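Robots tidy a mock hotel room at Verkdale open day, slowly

VERKDALE - A two-armed robot built to clean up after hotel guests went to work in front of visitors in November, and people who came hoping to see the end of housekeeping as we know it went home with a more modest picture.

The open day was held by Lerker, which has spent the past 18 months setting up practice rooms in its building on the edge of Verkdale. The machine is called Edet. It has a pair of white arms with simple two-fingered grippers, and its job for the afternoon was to pick litter off the floor of a made-up guest room and put it in the trash.

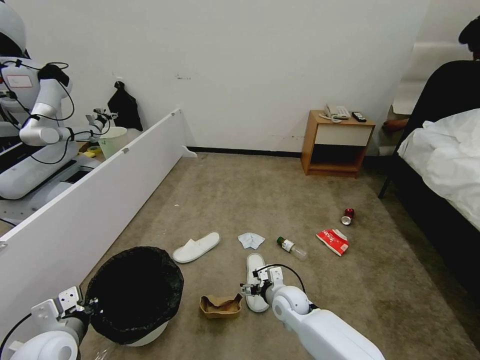
Lerker's handout promised "a full room reset." What visitors got was narrower than that. The robot worked on the carpet. Nothing in the program called for it to make a bed, wipe down a bathroom or vacuum, and those are the jobs that eat up most of a housekeeper's shift. Asked when Edet might take on any of them, the company said it was "looking at linens" and gave no date.

Speed was the other sore point. The first run lasted nearly 8 minutes, by the clock in the visitors' area. A hotel cleaner could clear the same floor in well under one, and would be stripping the sheets by then. Lerker says the pace will come with practice and that a robot can work through the night. Maybe so, but guests tend to be in their rooms at night.

Then there is the question of what counts as trash. A soda can is easy enough. Slippers are less clear, because some hotels throw them out after each stay and others wash them and put them back. Lerker said each hotel would be able to set its own rules. It did not say what the robot would do with an earring, a pill or a child's drawing left on the floor, and staff did not offer to try one.
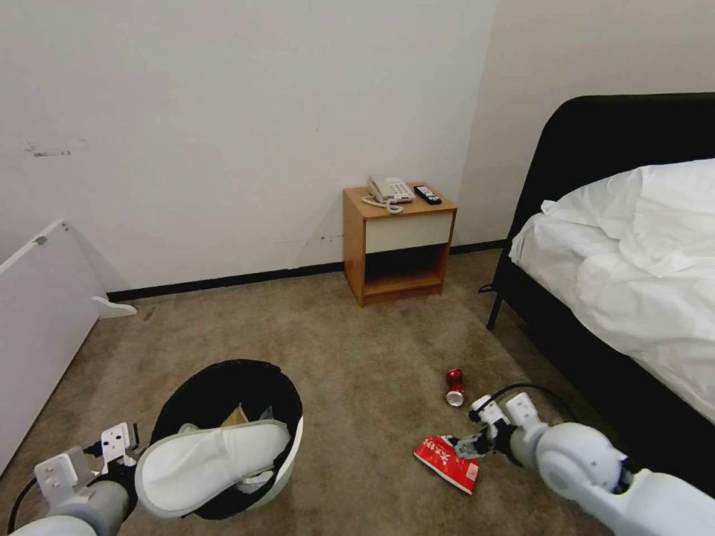
The company does have a customer of sorts. Hatia, a small hotel chain, has agreed to try the robot in 2 of its properties next year, on floors closed to guests. Hatia would not say what it is paying, if it is paying at all. Its statement called the trial "a chance to learn" and said no jobs would be cut as a result. The statement covers the length of the trial, which is 7 weeks, and says nothing about what comes after.

In fairness, the grippers are gentler than they look, and picking up soft, crumpled things is hard for a machine. Visitors who asked technical questions got straight answers. Those who asked about price were told it would depend on the order.

Lerker plans another open day in the spring. The company says bathrooms will not be part of it.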